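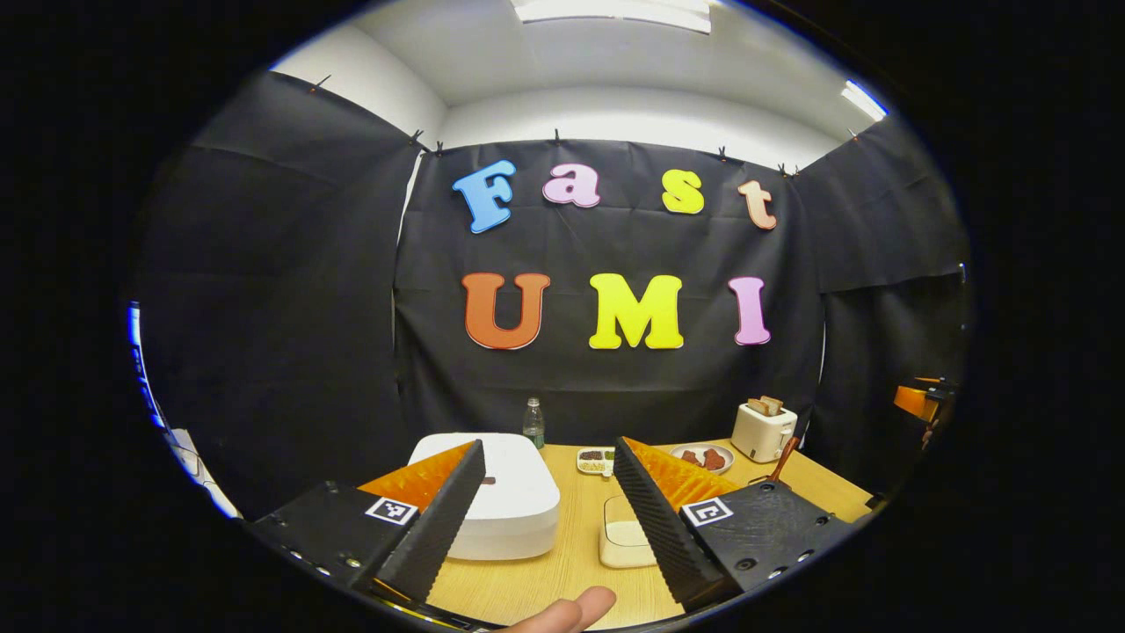

The breakfast table at the Curkness enclosure, seen from the handheld gripper.

Home | Posts | Notes | About | Contact

Search this blog

Collecting Kitchen Examples, January

The Osetti collection entered its second stage this month. The purpose of the work is to gather examples of ordinary kitchen tasks, performed by people holding a gripper, from which a policy can later be trained. I have been asked several times how the sessions are organized, and this post sets out the present arrangement.

Each operator works inside the black fabric panels, with the food and appliances laid out on a wooden tabletop. The toaster, the plate of meat and the divided tray of beans and grains belong to the current layout. Operators are asked to keep the fiducial markers on both fingers clear of sleeves — the finger width is read from them, and an episode without it is discarded.

The first stage produced 1146 accepted episodes. The total now stands at 2398. Of the most recent batch, 65 were rejected, chiefly for hurried starts and for grasps made outside the wide lens's useful area. Oľga Hrubý reviews every rejection and returns written remarks to the operator concerned.

Object positions are changed after every 25 episodes. The earlier practice at Cevness was to change them once per session, and the policy trained on that data reached for places where the plate used to be. I consider the additional labor justified.

Bread remains difficult. Slices differ in height above the slots, and operators disagree on whether to approach from the side or from directly overhead. Both approaches are accepted for now, and each is labeled separately in the Chien index. The labels will be checked again before training begins in March.

Older posts | Newer posts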